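Coverage Notes, February 2019

Counting a story that keeps coming back

In January the Ekley media desk logged how the aggregator site Skillier handled the Laur County voter roll dispute. Several subscribers had written to ask whether the site was really running the story as often as it seemed to, and two of them sent in counts of their own that did not agree. This item sets out what we counted, how we counted it, and where the numbers are weak.

For those who missed it, the dispute concerns a claim that Laur County mailed absentee ballot forms to people who had moved out of the county. The claim came from a single post by an account with no name attached. The county clerk's office published its mailing list procedure in reply. No court filing followed during the month, and no document supporting the original claim was published by anyone. Those two facts did not change between the first day of the log and the last.

The log was built from headlines on the Skillier front page and its politics page. Pages were saved at fixed hours, four times a day. That produced 3000 headline records. We removed paid placements, video carousels, weather and sports, and 2000 records remained. Each of those was read by one coder and tagged by subject. A second coder read every record tagged as the Laur dispute and every tenth record that was not.

The result was 436 headline records on the dispute, or just over a fifth of the usable total. That is the number most readers will want to quote, and it should be quoted with care. A record is a headline seen at a given hour. An article that stays on the page all day is recorded four times. The figure measures how much of the page the story took up, and it says nothing direct about how many articles were written.
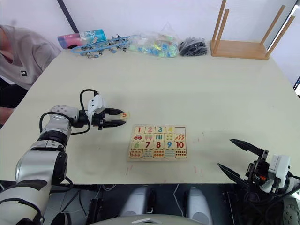
To get from records to articles, each record was given a one-digit code for what the piece added to the story. A 1 is original reporting with a named source or a document. A 2 is a reply from the county or another party. A 3 is a rewrite of an earlier piece under a new headline. A 4 is opinion, and a 5 is a piece whose only subject is that other outlets are ignoring the story. The digit carries no rank, and a 5 is no worse than a 1 until someone decides what the page is for; like the wooden puzzle piece with the red-orange 5 on it, held there between two black fingers, it is a label that needs a place to go. Earlier versions of this log used a ranked scale, and readers took the average of the codes as a quality score. It was never meant to be averaged.

After matching on web address and body text, the 436 records came down to 134 separate articles. Matching was done in Lendus, which compares blocks of text and groups those that overlap past a set limit. We left the limit where it was for our fall log so that the two could be compared. Two pieces with the same body and different headlines were counted as one article if the web address was also the same, and as two if the site had published them as separate pages.

That last rule has the largest effect on the result. Skillier often republishes a piece at a new address with a new headline and one added paragraph at the top. A reader who comes to the site twice in a day sees two articles. A stricter rule would fold them together and give a lower total. We kept them apart because the site itself treats them as separate, with separate comment threads and separate links in its daily email. Anyone who prefers the stricter rule can apply it to the article table, where the grouped pieces share a group number.

Most of the 134 articles were coded 3 or 5. Code 4 came next. Code 2 was rare, and all of the code 2 pieces ran in the first week, when the clerk's office was still sending out statements. No article on either page was coded 1. The second coder agreed with the first on this point in every case. Disagreements between coders were mostly over whether a piece was a 3 or a 4, where a rewrite had a few lines of comment added at the end. Those were settled in favor of 3 if more than half of the text had already been published. 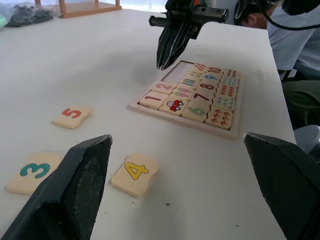 Number tiles on a white tabletop, among them a 5 and a 3.

Some readers have asked for a figure on the other side. The usual form of the question is whether a left-leaning site would show the same pattern on a story its audience liked. The method does not depend on which way a site leans, and we would expect it to work the same way. We did not run it on a second site in January, so there is no figure to give. A comparison would need a story with a similar start: one unsupported claim, one official reply, and nothing added afterward. Picking such a story after the fact invites the obvious complaint that it was picked to fit.

Three limits should be noted. The saved pages are the desktop version, and the phone version of Skillier orders its headlines differently. The fixed hours miss anything that went up and came down between saves – a short-lived headline can be absent from the log altogether. And the politics page was redesigned during the last week of the log. The new layout shows fewer headlines at a time, which lowers the number of records per save. We have not adjusted for this.

One correction to the previous item. We wrote that Skillier does not label opinion pieces. It does, in small type under the headline, on the article page only. The label does not appear on the front page or in the daily email. The coding was not affected, as coders work from the full text.

The article table and the code sheet are available to subscribers as plain text files. Write to the Ekley desk at the usual address and say whether you want the records table as well, which is much larger. Corrections to individual codes are welcome if they come with the record number. The next log will use the same saving hours and the same codes, and will start once the new page layout has been in place for a full month.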